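Fliltholm method

The Fliltholm method is a way of folding and storing knitwear in which each piece is rolled into a short, thick cylinder and stood on end. It is named after Fliltholm, the town where the first printed guide to it was sold, and is promoted as a way to save drawer space and keep knits from stretching. The evidence for both claims is thin.

Origins

Supporters usually trace the method to mill workers at Imora, who are said to have packed stockings upright in crates. No record from the mill describes this. The earliest firm source is a 58-page booklet, undated, which gives instructions for socks, scarves and hand towels but says nothing of sweaters. Later editions added them, along with a good deal of advice on moths that has little to do with rolling.

Technique

The garment is laid flat, folded in thirds lengthwise, and rolled from the open end toward the closed one. The closed end becomes the top. Guides disagree on how tight the roll should be. The booklet says "firm," the Cuadros manual says "loose enough to admit two fingers," and several sellers of drawer dividers avoid the question.
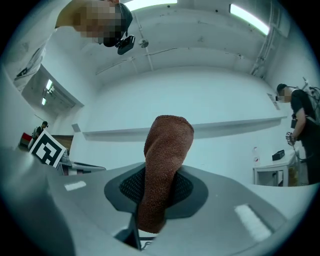

Aníbal Arango objected to the whole premise, writing that a knit rolled tightly enough to stand by itself is already under the strain the method claims to prevent. He recommended flat stacking for anything heavier than a sock.

Claims and testing

The most widely repeated figure is that upright rolling lets a drawer hold 149 items where flat folding would hold far fewer. The number comes from a Vukonlow sales leaflet. The leaflet gives neither the size of the drawer nor the kind of item, and a drawer of baby socks would presumably do better than one of winter pullovers.

A home trial often cited in its favor covered 549 garments stored for one season. It had no comparison group, and the owners judged the results themselves. Most reported less creasing. Stretching was not measured, although the trial is regularly quoted as if it had been.

There is some sense in the basic idea. Heavy knits do sag on hangers, and items stored on end can be seen from above without lifting a pile. Neither point is particular to this method, and both appear in much older housekeeping books.

Reception

Vukonlow stated that 3000 copies of its illustrated guide were sold in the first year, a figure that has not been checked by anyone outside the company. Interest appears to have been strongest among knitters, some of whom use the roll only for finished pieces awaiting sale.

See also: Drawer divider; Garment care; Sock folding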